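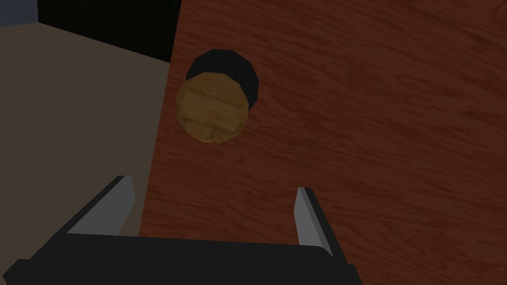

December 2016
Brynhildur Briem, teen services, Olldale branch

Makerspace notebook, continuing from the green binder (full, on the shelf by the laminator).

Teen tech night went ok. 19 signed in, 20 badges gone, so somebody took a spare or skipped the sheet. Check the sheet before sending numbers to Mayuree. Two regulars wanted to keep working on the zine instead of the planned stop-motion thing, let them. Layout is nearly done. Cover still missing a title, they've been arguing over it since we cut the pages down.

Stop motion: the free app on the tablets dumps the project if you switch users. Lost one group's work that way. Until we find something better, one login per tablet for the whole night and write the name on tape on the back. Tripods too short for the big tables, fine on the low ones.

Button maker jams with the new paper. Old paper stock was thinner. Went back to the old stuff, no jams the rest of the night. Mayuree says there's another ream in the workroom, bottom cupboard. Don't let anyone force the lever.

Skamwood (the county's kit people) finally answered about the missing circuit cards. They say all sets were packed. We don't have ours. Asked again, cc'd Mayuree Phuthong this time. If nothing by next program, run the paper circuits with the copper tape left over from April and skip the cards completly.

Phone in the teen room: the Mitel handset rings through to circulation and not the other way. Ticket is in. For now if circ needs us they have to walk over.

Budget. Asked for 3000 for the spring, got a maybe. Want it split between the sewing stuff and one decent laptop. Mayuree thinks ask for the laptop under general tech and keep the whole amount for programs. She's probably right. Need a quote before the holidays or it slides to the next round.

Summer reading numbers came up again in the meeting. 181 teens finished, which everybody liked, but we have no idea how many of those ever came to a makerspace night. Could add one line to the sign-up card: "have you been to a tech night". Cheap. Do it.

Phromma visit: their youth librarian wants to see how we run the open table hours. Told her come any evening, it's mostly just supplies out and one of us sitting there. Show her the check-out cards for tools, that is the part that works. Also the bin labels, which don't, everyone ignores them. Maybe color tape?

Teen advisory group wants snacks back. I said yes if crumbs stay off the sewing table. They voted on that and agreed, we'll see. Also want later hours in finals week, have to ask, depends on who's closing.

To do
- resend kit email
- tape for tablets, more batteries
- sign up card, new line
- quote for laptop
- glue gun number two has a loose trigger, pull it
- ask about finals week closing
- find out who has teh long extension cord

Mayuree, if you read this before I'm back, the scissors count is wrong on purpose, left-handed pairs are in my desk drawer.

Last updated by M. Phuthong: cord is in the story room closet. Ream found. No word from Skamwood.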